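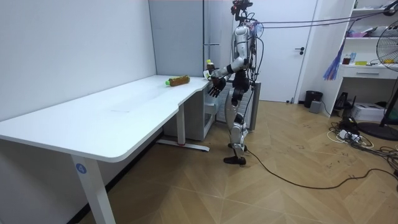

## Visit to the Trajkovski pressing plant, open day, 18 Feb 2024

Trajkovski presses vinyl for small and mid-sized metal labels, and opens the plant to customers and press once a year. I went on behalf of Gisent, whose second album is booked in for the spring. The tour took most of the morning and covered cutting, plating, pressing and packing, in that order. Trudy Ngata, the production manager, led our group and answered nearly all of the questions herself.

### Cutting

Lacquers are cut on site. The room is small, so we went in two at a time. Ngata asked for masters as 24-bit files at the original sample rate, one file per side, with the gaps already in place. Bands who send separate tracks pay for the assembly.

Side length came up at once. At 33 rpm the plant advises no more than 20 minutes a side for loud material. It will cut longer sides, but the level has to drop. Heavy double kick drums with a lot of stereo low end are the usual cause of a rejected test pressing. The engineer folds the bass to mono below 150 Hz unless told otherwise, and a label that objects should say so on the order form. Sibilant vocals are the other regular fault, chiefly on the last track of a side.

We heard a reference cut of the Sirkus live album. Cymbals were clean on the outer tracks and slightly dull towards the centre, as expected at that diameter.

### Plating

Plating could only be seen through a window. The lacquer is silvered, then nickel is grown on it in a bath. For short runs the plant goes straight from the father to a stamper. Orders above 3000 copies go through the full three-step process so that new stampers can be made without another cut. Gisent's order is below this, which means a repress would need new lacquers. I have passed this on to the band's management.

### Pressing

There are two lines, one automatic and one manual. Splatter and two-colour discs are all done on the manual line and take longer to schedule. The automatic line was running black vinyl for Utico, an order of 4000.

Discs are cooled flat on spindles overnight before sleeving. One disc from each batch is played in full in the listening room, and others are checked by eye under a lamp. I listened to one side of the Utico pressing. There was a faint tick in the run-in and no other surface noise that I could hear on the plant's own headphones.

The press hall is loud. Ear plugs are handed out at the door, and the talk is given in the corridor beforehand.

### Packing and delivery

Sleeves are printed elsewhere and must arrive before pressing starts. Matt black sleeves mark easily, and the plant now recommends a coating for them. Gatefolds are packed by hand. Discs can be shipped outside the inner sleeve to avoid seam splits, on request.

Tour stock can be sent directly to the first venue if the promoter gives a named contact and a loading time. Gisent will use this for the opening date.

### Points to follow up

- Confirm running order and side split with the band.
- Ask for a quote on the coated sleeve.
- Check whether catalogue number 159 is free for the coloured edition.
- Return the signed order form before the end of February.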